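Guardar palos largos de madera en la cocina sin que se curven

Bricolaje y hogar > Cocina > Almacenaje

Publicado por Shahla Kordestani
Sábado, 4 de enero de 2020

Buenos días. Tengo en la cocina unos palos de madera largos y delgados, sin barnizar, que uso como rodillo fino para masa de pan plano y, en la terraza, como tutores. Los compré rectos en noviembre. Uno de ellos presenta ya una curvatura apreciable a simple vista y quisiera evitar que les ocurra lo mismo a los demás.

Datos de la instalación: muebles bajos grises, encimera curva, horno empotrado y placa con campana. Los palos han estado apoyados en vertical, con la punta inferior en el suelo y la superior contra el carrito blanco de plástico, cerca de la ventana. El sol entra por ese lado buena parte de la mañana.
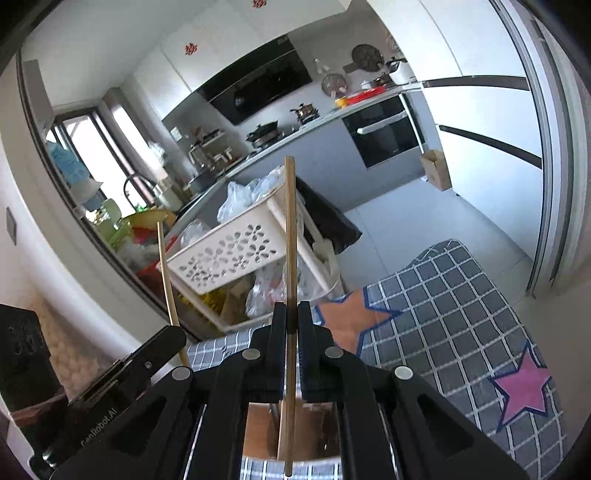 Los palos y, a la izquierda, el carrito. El curvado es el que queda inclinado delante de él.

El carrito lo tengo además saturado de bolsas, y la bolsa de basura está al lado, contra los muebles bajos. Acepto sugerencias para reordenar ese rincón, siempre que no impliquen taladrar azulejo ni los frentes de los muebles. Mis preguntas son dos: si la curvatura se puede corregir y en qué posición conviene almacenar los palos. No conozco la especie de la madera; en la etiqueta de la tienda, Golestani, solo figuraba «madera natural».

Marloes Martens

La deformación de una varilla delgada apoyada en diagonal suele tener dos componentes.

El primero es la flexión por peso propio. En una varilla inclinada y apoyada solo en los extremos, el centro trabaja de forma permanente. La carga es mínima, pero la madera fluye con el tiempo, y más si la humedad del aire sube y baja, como sucede en una cocina.

El segundo es el secado desigual. Si el sol incide siempre sobre la misma cara, esa cara pierde humedad antes y se contrae. La varilla se arquea con la parte cóncava hacia el lado más seco. También influye la fibra: si no corre paralela al eje, la pieza tenderá a torcerse aunque se guarde bien.

Para corregir la curvada:

Pase un paño húmedo por la cara cóncava, sin empapar. Envuelva la varilla en el mismo paño durante 3 horas. Después colóquela sobre una superficie plana, con la parte convexa hacia arriba, y ponga peso repartido en toda la longitud; un tablón con libros encima sirve. Déjela secar a la sombra varios días y no retire el peso para comprobar. Si al soltarla recupera parte de la curva, repita una vez. Si vuelve a curvarse, la causa es la fibra y no merece la pena insistir: destínela a tutor.

Para almacenar, en horizontal y con apoyo continuo. El fondo de un cajón largo o la parte superior de los muebles altos, si queda hueco hasta el techo, son válidos. Si no hay más remedio que guardarlas de pie, use un tubo estrecho que las mantenga verticales, lejos de la ventana y de la placa. Un tubo de PVC de 50 mm de diámetro con tapa inferior es suficiente para unas pocas varillas. Se puede sujetar al lateral de un mueble con tiras adhesivas retirables, sin taladro.

Las que toquen masa no deben llevar barniz. Una capa fina de aceite mineral de uso alimentario, en toda la superficie y también en las testas, reduce el intercambio de humedad. Conviene no mezclarlas con las que hayan estado clavadas en tierra.

usuario_cirnis

Yo las tiro y compro otras. En el bazar de Lellthorpe las tienen y no vale la pena el trabajo del paño. Lo de las bolsas: doblarlas en triángulo y a un cajón, ocupan la décima parte.

Shahla Kordestani

Gracias a ambos. El hueco sobre los muebles altos no lo había considerado; lo mediré. Pondré el curvado bajo peso esta semana. Marloes, una consulta: ¿el aceite se aplica antes o después de enderezar?

Marloes Martens

Después, con la varilla ya seca. El aceite dificulta la entrada de agua y el paño haría poco efecto. Deje pasar un día entre la aplicación y el primer uso, y retire el sobrante con papel.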